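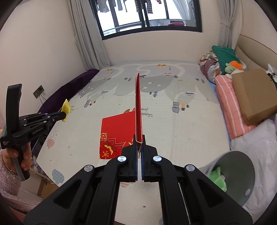 Red Envelopes: A Guide for Young Readers

Bamano Children's Library, Learning Pages
Text by Ximena Montes. Reviewed by Zhenhua Zhong.

A red envelope is a small paper packet used for giving money as a gift. In Mandarin Chinese it is called hongbao, and in Cantonese it is called lai see. Families in many parts of the world give red envelopes at Lunar New Year, and also at weddings and birthdays.

Why is it red?
In Chinese tradition, red is the color of good luck and happiness. The envelope itself carries the good wish. For this reason, many people consider the red paper to be just as important as the money inside.

What is printed on it?
Many envelopes are decorated in gold. Flowers are a common choice, and so are fish, lanterns and written wishes. Envelopes made for children often have cartoon figures on them. Some show the animal of the new year. There are 12 animals in the cycle, and each one has its turn.

How much money goes inside?
The amount is decided by each family. Even numbers are usually preferred, and the number eight is a favorite. The number four is avoided, as the Chinese word for it sounds like the word for death. New, flat bills are used when possible - banks are often busy before the holiday with people asking for them.

Who gives and who receives?
Older relatives usually give envelopes to children. Married adults may also give them to younger adults who are not yet married.

How to receive a red envelope
Offer a New Year greeting first. Take the envelope with both hands and say thank you. Do not open it in front of the person who gave it to you. Many children keep their envelopes closed until they are home. In some families, they are placed under the pillow overnight.

Words to know
Lunar New Year: a holiday that falls in January or February, on a date set by the moon.
Tradition: something a family or group has done for a long time.
Greeting: kind words said when people meet.

Visit the library
The Bamano collection includes 33 red envelopes, given by Hildegard Petersen. They may be viewed in the Children's Room on request. Please ask at the desk and handle the paper with clean hands.

Page last updated 31 December 2024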